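Chapter 5

Choosing the Song: Repertoire for the Short Audition

In this chapter
Why the choice of song matters so much when time is short
Reading a song for range, shape and words
Making a cut that still feels like music
Keys, tempo and the people who play for you
Building and keeping an audition book

Terms to know
tessitura, cut, button, pickup, turnaround, lead sheet, signature song, house band

Anyone who has spent an evening at a singing contest, whether in a television studio or at the county fair with the smell of funnel cake drifting over the bleachers, will remember the moment when the band starts up and the whole crowd knows what's coming. Two notes of a fiddle lick, or four piano chords, and people are already nodding along. The singer hasn't opened her mouth yet. She has made her biggest decision of the night, though, and she made it weeks ago at the kitchen table with a pencil in her hand and a stack of sheet music that kept sliding onto the floor.

We spent the first four chapters on the voice itself: on breath, on tone, on the vowel work that I know some of you are heartily tired of by now (please keep doing it anyway!). From here on we turn to what you do with that voice once it is ready to be heard by strangers. I have put song choice first in this part of the book, ahead of stage movement and microphone technique, and a few of my colleagues think that's the wrong way around. They may be right for some students. In my own classes, the singers who settled their songs early were calmer about everything that came afterward, and I have stuck with the order ever since.

Let me begin with a contest I watched closely for many years, the open call for the Jenano Festival. It was held in the Sedgwick, a grand old hall with 3656 seats and a heating system that knocked in B flat. Singers came in by a side door, gave their music to the pianist, walked to a strip of tape on the floor and sang. They were given 59 seconds. The organizers had chosen that number so that every slot, with the walk off and the next walk on, would fit neatly into a printed schedule, and a small bell rang when the time was up. It was a kind little bell, as bells go, and I still don't care to hear one like it.

What struck me, sitting there season after season with my thermos and my program, was how many good voices sang the wrong minute of the right song. A young baritone would choose a lovely old country waltz and begin at the beginning, as any sensible person would, and by the time he had finished the introduction and the first verse the bell would go, with the chorus still ahead of him. That chorus was the whole reason he loved the song. The panel never heard it. Another singer would leap straight into the loudest part of a power ballad, with no run-up at all, and have no place left to climb. Both had practiced hard, and both went home puzzled.

There was also an alto from Grekel, a town so small that half of it seemed to have come along on the bus with her, who sang a plain swing tune that sat right in the middle of her voice. It had hardly a high note in it. She started on the bridge, came around to the last chorus, held one note a little longer than written and stopped. She had time to spare. I remember the pianist smiling at her, which he did not do often, and I remember writing the name of the tune on the back of my hand so I could look it up when I got home.

I bring her up because students so often believe that an audition song has to be difficult. Difficulty has its place, and a panel that hears dozens of singers in a day will certainly notice a big, free top note. But a panel also notices comfort, and the sense that a singer has lived with a tune long enough to have an opinion about it. When you are choosing between a song you can sing on your best day and a song you can sing with a head cold, after a long drive, on too little sleep, I would ask you to think very hard about the second one.

A word on the songs everybody knows. Every generation has its handful of audition favorites, and every panel has heard them until they could sing along in their sleep. You don't have to avoid these songs. A familiar tune gives the listener something to lean on, and it lets a small change of phrasing stand out clearly. The trouble comes with signature songs, the ones so closely tied to one famous recording that listeners hear the record in their heads the entire time you are singing. If you love such a song, try it slower, or with a single guitar, or in a different meter, and play it for a friend who will tell you frankly whether there is any of you in it.

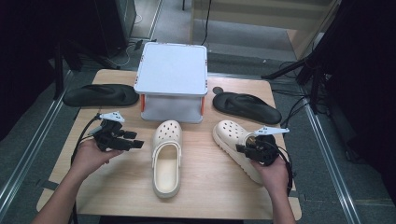
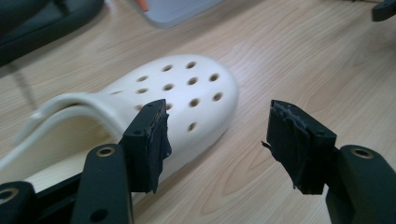
How long before an audition should a singer settle on the song?

Two months is a comfortable stretch for most students. It gives you time to learn the notes, try the song in more than one key, test a cut or two and sing it in front of other people before it counts. If you have less time than that, choose something you have already performed and spend your practice hours on the cut.

5.1 Reading a Song Before You Sing It

Most of us meet a song through our ears, and we fall for it long before we have seen it on paper. That's as it should be. Still, there comes a point when you need to sit down with the printed page, or with a lead sheet if that's all you have, and read it as you would read a letter from somebody you are about to do business with.

Start with the range. Find the lowest note and the highest note and write them at the top of the page. Then look for the tessitura, the part of the range where the melody spends most of its time, and write that down too. Students nearly always check the first and forget the second. A song may have just one high G in it, which you can manage beautifully, and yet hover for line after line on the E flat below, right at the spot where your voice changes gears and gets tired. You will not feel that when you sing it once in the car. You will feel it on the fourth run-through at rehearsal, and you will feel it a good deal more on the day.

Next, look at the shape. Hum the tune through and draw a line with your pencil that goes up when the melody goes up and down when it comes down (nobody is grading the drawing). Mark the places where the line reaches its peak. In a well-made popular song there are usually a couple of hills on the way to the big one, and those smaller hills are where your cut is likely to begin. We'll come back to this drawing in Section 5.2, so please keep it.

Then read the words aloud, without the tune, at the speed you would say them to someone across the table. Are there any lines you would feel silly saying? Do you know who is speaking, and to whom? I once had a student bring in a very pretty song, and we worked on it happily through all of December, and it was only when she read the lyric to me without the music that she discovered it was sung by a grandfather. She kept the song, as it happens, and sang it well. But she sang it better after that, and she changed the key.

Finally, look at the accompaniment. In an audition you will most likely be handing your music to someone you have never met, and that person will have a few seconds to look it over. Are the chords clearly marked? Is there a pickup that the pianist needs to know about, a repeat sign that sends the eye back two pages, a turnaround that has been scribbled over in three colors of ink? A house band of fine players can get you out of nearly any trouble, but it is a courtesy to keep them from having to, and courteous singers tend to be remembered.

For the work in this chapter you will need a three-ring binder, a soft pencil, a good eraser and five songs. Choose them now, before you read further, and don't fret about whether they are the right ones. At least one should be slow. At least one should be a song you learned as a child. If your school uses the Cisemus practice sheets, you can copy the range chart from the first page and tape it inside the front cover of the binder, where you will be able to see it with the music open on your knees. If it doesn't, a hand-drawn staff will serve just as well, and I have seen some very handsome ones.

Write each title at the top of its own page. Under it put the range, the tessitura, the key of the copy you own and the key in which you would like to sing it. Leave the rest of the page blank for the time being. Before the next section, sing all five songs straight through, from the first bar to the last, with a clock running where you can't see it, and have someone else write down how long each one takes.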